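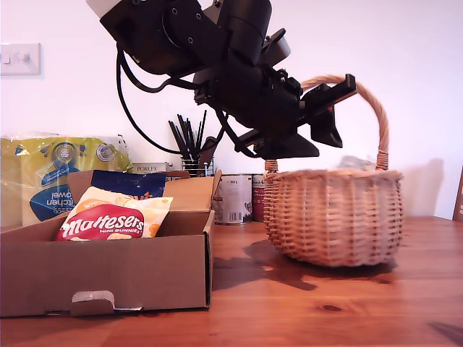
Maureen Lightfoot wrote to us in June that her Rolton still holds the flat after two winters, and that she only wishes the draining hose was longer. The hose is longer now. The rest of the machine we left as it was.

Hanitz Rolton dehumidifier, 12 litre
Item no. 1770

The Rolton is made for homes where the air stays damp: ground floor flats, bedrooms on the north side, rooms where the washing must dry indoors. It takes up to 12 litres of water from the air in one day, measured in a warm and very humid room. In a cool room it will be less, and this is the same with every machine of the compressor kind.

You set the humidity you want with the dial on top. When the room comes to this level the compressor stops, and the fan goes on slowly for a few minutes. There is also a laundry setting — the machine then runs without stopping until the tank is full or you switch it off.

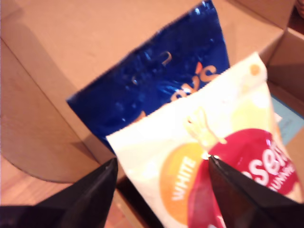
The tank holds nearly 4 litres and slides out from the front. A float inside switches off the machine when the tank is full, and a yellow lamp comes on. Please carry the tank with both hands. If you do not want to empty it, connect the hose at the back and lead it to a drain which is lower than the outlet.

Power: 200 watts
Fan speeds: two
Filter: washable, rinse every second week
Castors: yes, the front pair with brake
Guarantee: two years

After delivery let the machine stand upright for some hours before the first use. The oil in the compressor needs this time to flow back.

For unheated garages and cellars we advise the Brestent instead, which works without a compressor and is better suited to cold air. It uses more electricity.

Spare filters and tanks for the Rolton are kept in stock. For questions on fitting the hose, please write to Gemma Wainwright at the service desk and give the item number — it is printed under the tank.

Page last changed: Aug 15, 2022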